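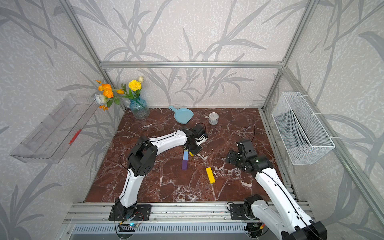
A printed wallcovering is designed as a single unit, called the repeat, which is copied across and down until the wall is full. Students should learn to find the edges of that unit before they judge the color or style of a paper, as most decisions on site depend on it. Botanical papers are a useful place to begin. In the pale grey covering shown with these notes, large leaves and stems appear as flat grey silhouettes over a white speckled texture. The leaves are the motif and the speckling is the ground, and the two should be assessed separately. The dark reddish-brown marble of the tabletop, with its white veins, carries a pattern too, but veining of this kind has no drawn unit that can be measured and matched.

Motif, ground, and repeat

The motif is the figure the eye picks out first. The ground is everything behind it. A ground may be plain, textured, or covered with a small secondary pattern, and a textured ground generally hides minor marks and slight unevenness in the plaster better than a plain one. When a client says that a paper is "too busy," the designer should establish which of the two is meant. Changing the ground while keeping the motif is often enough.

The vertical repeat is the distance from any point in the pattern to the next identical point directly beneath it. It is normally printed on the label, but it should be checked against the roll with a tape. Coursework in this unit uses two practice papers, both 20 inches wide:

Plirby — small sprig, straight match, vertical repeat 4 inches
Plelby — large branching stem, half-drop match, vertical repeat 26 inches

Types of match

In a straight match, the pattern lines up horizontally across the seam, so every strip begins at the same point in the design. In a half-drop match, each strip begins half a repeat lower or higher than the one beside it, and alternate strips are alike. A random match needs no alignment at the seam. Stripes and many plain textures fall into this last group, although some manufacturers ask for every second strip to be turned upside down so that shading at the edges is less visible. The label should be read before any cutting is done.

Half-drop papers are usually chosen for large plant designs. The offset breaks up the horizontal bands that a straight match can produce, and the stems seem to travel diagonally across the wall. The cost is a more careful cutting plan. Students who work from two rolls at once, one for odd strips and one for even, will generally waste less of a half-drop paper than those who cut every strip from the same roll.

Estimating quantity

Measure the height of the wall and add the trimming allowance at top and bottom. Divide the result by the vertical repeat and round up to the next whole number. Multiply by the repeat again. The answer is the working length of one strip. For a half-drop paper cut from two rolls, each roll is treated in the same way, with the starting point of the second moved by half a repeat. Small doors and windows are not deducted. Large openings may be, provided the pattern above and below them is still drawn on the plan.

All rolls for one room must carry the same batch number. A difference between batches may be invisible in the hand and quite plain once two strips are side by side in daylight.

Placing the pattern

The first strip is set out from a plumb line and never from a corner, which cannot be trusted to be vertical. On a wall with a fireplace or another strong central feature, the main motif is centered on that feature. Elsewhere the designer should decide where a mismatch will fall — every papered room has one, where the last strip meets the first — and put it above a door or in the least lit corner. With a large motif, consider also the ceiling line. A leaf sliced through just below its tip looks like an error even when the hanging is perfect.

Scale is judged from the usual viewing distance. Pin up a full width of paper, at least one repeat long, and look at it from the doorway and again from the main seat. Sample books are not adequate for this purpose.

Required work

Prepare a cutting plan for the Dunik room, using Plelby on the longest wall and Plirby on the remaining walls. Show the plumb line, all seams, and the position of the final mismatch. Attach a written statement of no more than one page explaining the placement of the main motif. Plans are due in Munasinghe Studio in February and will be returned with comments by the instructor, Dilani Bepari. The assignment carries 15 percent of the course grade.

Posted in: Course Handouts, Interior Finishes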